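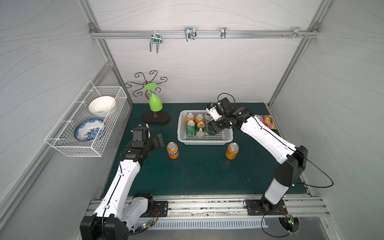

Week 5 notes: can it do the chores yet?

Right, these are the notes to go with this week's session, written up a bit more fully than usual as half of you said last week's were too thin. They follow the order I talked in, more or less, with the bits I ran out of time for put back in. If you missed the session you should be able to manage from these plus the reading.

The question I put on the board was "would you pay for one?" Meaning a machine that does jobs about the house, or the dull jobs in the back of a shop. Most of you said no, a few said it depends what it does, and somebody at the back said only if it does the bathroom. Keep hold of your answer. I'll ask again at the end of term and I'd like to see whether it has moved.

1. What counts as a chore

We spent longer on this than I'd planned, but I think it was worth it. When people say "chore" they usually name a whole thing: the washing-up, the shelves, the laundry. When engineers say "task" they mean something a lot smaller, like picking up one cup and putting it on one rack. Between those two there's an enormous gap, and most of the arguments you'll read in the press come from people standing on opposite sides of it.

Take putting the shopping away. Say you've got a basket of drinks cans to empty onto a table, or fill from it. You'd do it while talking on the phone. Written out as a list for a machine it goes something like: find the basket, find the cans, decide which can to go for first, work out whether there's room to get fingers round it, close on it hard enough to hold and gently enough to leave it round, lift it clear of its neighbours, carry it without knocking anything, find a flat empty spot, let go, check it's standing, go back for the next. And then something has to decide when the job is finished, which I'd argue is the hardest line on the list!

Duyên Phùng (she took the session with me last June, some of you will have met her) makes her groups write that list out by hand before she'll let them near any code. I used to think it was a waste of an afternoon. I've come round to it completely. Have a go this week with any job you did at home today, and see how long it gets before you're bored.

2. Why cans are a good place to start

Cans get used a lot for this kind of work and I was asked why. A few reasons, in no special order:

- They're all near enough the same shape, so you can practise the grip without also practising the shape.
- They're cheap. You will crush some.
- They stand up by themselves on a flat table, but not so firmly that you can be careless.
- A full one and an empty one look the same and weigh very different amounts, which catches out any system that only looks.
- They're shiny. Cameras don't like shiny things, and a bright reflection can slide along the side of a can as the arm moves and look like an edge that isn't there.

Compare that with a snack bag. It's got no fixed shape, it crinkles, the printed side throws back light in all directions, and if you squeeze it in the wrong place it squirts out sideways. I'd put a crisp packet several years of work past a can, and I'd put a half-open crisp packet past that.

Bowls sit somewhere in the middle. Lying flat they're fine, you pinch the rim. Stood on edge in a wire basket they're more of a puzzle, as the wires are in the way of your fingers and the rim may be facing somewhere awkward. Goblets hung upside down by the foot are lovely for people and quite nasty for machines. You have to slide them out along the one direction they'll go, and a small mistake in angle means you're pulling the whole stand over. I mention these because people always assume heavy things are the difficult ones. Mostly it's things that are held by something else.

3. One arm or two

Two arms sounds like it should be twice as good. It can be! One can hold the basket still while the other lifts something out, which is what you do with your own hands without noticing. But look at what it costs you:

The arms can hit each other. Every plan for one has to know where the other will be, and that includes elbows and cables and not only the fingers. Either you slow everything down or you keep one arm parked while the other works, and if you're doing that, you've bought two arms to get the speed of one.

They also block the view. If your camera is fixed above or beside the table, the arm doing the picking tends to be right between the camera and the thing being picked at the exact moment you'd most like to see it. A can that was plain to see a second ago is now half hidden behind a gripper. The usual answers are a second camera, a small camera on the wrist, or training the system to remember what was there before it got covered. All three help and none of them sorts it out entirely.

Somebody asked whether the two arms "talk to each other". In most of the set-ups you'll read about there's one program driving both, so it's a bit like asking whether your hands talk to each other. Good question though, and there are groups who do run them separately. It's in the further reading.

4. The numbers bit

I gave you two sets of figures and I'll repeat them here so nobody copies them down wrong.

The first was from Brirnadetti, the small trial we've been following since week 2. They recorded 900 goes at a single kind of job (take an item out of a basket, stand it on the table) with a person steering the arms, and used those to teach the system. Thoa Lục, who ran it, was kind enough to answer our questions by email. She told us the job worked well with the items it had been taught on and got noticeably worse when they swapped the basket for one with taller sides. The items were the same, the table was the same, and the lamp hadn't moved. Only the basket changed.

They then went up to 3,000 goes with several baskets mixed in, and the taller sides stopped being a problem. So that's the cheerful reading: show it more and it copes with more. The gloomy reading is that someone had to sit there and do it 3,000 times, for one chore, and you've got a lot of chores. I'd like you to be able to argue both sides.

The second was the back-of-shop example, Trander, where the machine restocks a drinks shelf. A member of staff has to step in when it gets stuck. My question to you was how often would be too often? If it's once in 20 items, is that good? I think it depends on where the person is. If they're standing next to it anyway, they'd be quicker doing the shelf themselves. If they're at the till and have to leave a customer to go and stand a can back up, it's worse than no machine. If one person can look after a whole row of them from a chair, then it begins to make sense. Same failure rate each time, three quite different answers.

5. So, can they do it yet?

My own view, for what it's worth, and you're welcome to disagree in your write-up.

On a shop floor or in a stockroom, with known items and a tidy layout, they can do parts of jobs now. You can fix the table where you want it, put up white walls so the background doesn't change, keep the lighting steady and decide what goes in the basket. Lots of real workplaces can be made to look like that if there's enough money in it. Dishwashers got into our kitchens in much the same way: we didn't build a machine that washes up like a person, we built a box and agreed to load it.

At home I think we're a fair way off. Homes are full of things that only turn up once. The dog's in the way, there's a coat on the chair, the good bowls are stacked inside the bad ones. And people are fussy! I want my mugs with the handles facing right and I couldn't tell you why.

When you watch a demonstration clip, have these next to you:

- Is it playing at normal speed? Look for a little "4x" in the corner.
- Is someone steering it, or is it running by itself?
- How many goes did they have before that one?
- Was anything moved between goes, and who moved it?
- What happens straight after the clip stops?

None of that is meant to make you sour about it. I love this stuff, and I've lost whole evenings to watching arms fold towels very badly. I'd just like you to know what you're looking at.

For next time

Read the Prondeo chapter, the first half only. The second half is all maths and we'll do it together.

Bring your written-out chore, on paper please, 2 sides at most. Swap with a partner before the session and let them carry it out exactly as written, in a real kitchen if you can. Make a note of the first line where they got stuck and what they had to guess.

If you're in Tôn's tutorial group, you're in the small room upstairs from now on, same time as before. Bring a jumper.

14 comments
6 shares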